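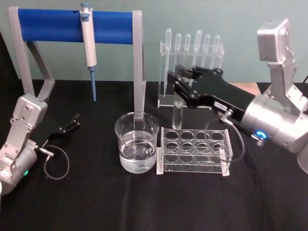 Figure 3. Bench layout for the gripper comparison, with both arms over the cloth-covered table. The beaker, the test tube rack and the transfer pipette stand share the working area between them.

4. Comparison of Fingertip Configurations on Glassware Tasks

4.1 Setup and task set

All trials in this section were carried out at the Skimness laboratory on the two-arm bench shown in Figure 3. Each arm carries a black parallel gripper. Two sets of fingertips were compared on these grippers: the Oden set, which has a flat contact face, and the Dumitrescu set, which has the same outer shape but a shallow groove along the contact face. The outer shape was kept the same so that neither the camera views nor the approach paths had to be changed between sets.

The bench was laid out to resemble a small wet-chemistry station. A micropipette hangs from the blue bar of its holder on the left half of the table, and a beaker stands near the middle. The clear acrylic rack to the right of the beaker offers twelve openings in three rows of four. Plastic transfer pipettes hang from a clear stand toward the back. We chose clear objects on purpose. Glass and acrylic give weak edges to a camera, and a fingertip that tolerates a small error in position is of most use where such errors are common.

Two tasks are reported. In the first, the right arm grasps a glass test tube and lowers it into the rack. In the second, the left arm approaches the hanging micropipette, grasps it, lifts it off the bar and returns it. Each fingertip set was run for 200 attempts, divided evenly between the tasks. Object positions were reset by hand before each attempt, and the operator did not know which positions had been drawn for the next one.

4.2 Camera placement

Every policy received one head view and one view from each wrist. The head camera sees most of the table but gives little information about depth near the fingers, particularly when the gripper itself covers the object. The wrist cameras were added to recover this information during the last part of an approach.
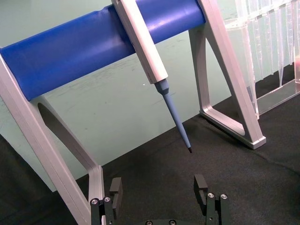

For the micropipette task the wrist view proved to be the more useful of the two. The fingers remain visible at the lower edge of the image during the approach, and the offset between the fingertips and the shaft can be judged directly. When the wrist views were withheld, the left arm tended to close early and push the instrument along the bar. This occurred with both fingertip sets, and we therefore treat it as a matter of sensing. Section 5 returns to this point in connection with the choice of controller.

The wrist cameras also have a drawback. A small change in mounting angle between sessions shifts the fingers in the image, and a policy trained before the shift may grasp to one side. The mounts were checked with a printed target at the start of each session and adjusted when the error exceeded 2 pixels.

4.3 Test tube insertion

An attempt was scored as successful if the tube stood in the intended opening after release and had not touched the beaker. No credit was given for a tube placed in a neighboring opening. The gripper was commanded to a fixed closing force at 8 newtons for both sets.
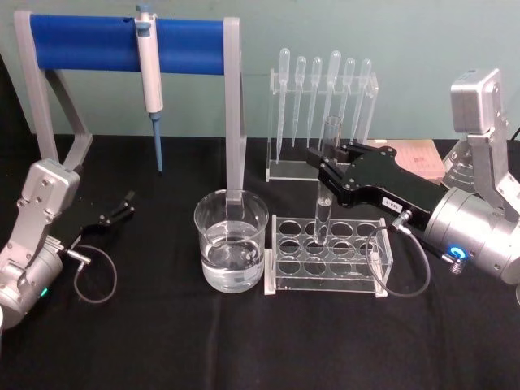 The rim of each opening leaves little room for tilt. With the flat Oden fingertips, the tube could turn between the contact faces when its lower end met the rim, and the success rate was 70 percent. The grooved Dumitrescu fingertips held the tube closer to vertical and did better on this task, although the gain was smallest in the row nearest the beaker. There the arm must hold an awkward wrist angle, and the cable loop at the wrist sometimes brushed the rack.

Results for the micropipette were less clear. The groove is narrow compared with the body of the instrument, so contact is made mainly along its two edges. Grasps were firm — in several cases too firm for a clean release onto the bar. Teodora Stan repeated these trials in December with the Zodgate controller, using a slower opening motion, and found that most of the release failures went away. The flat fingertips showed no change under the same setting.

We kept the grooved set on the right arm and the flat set on the left for the experiments that follow.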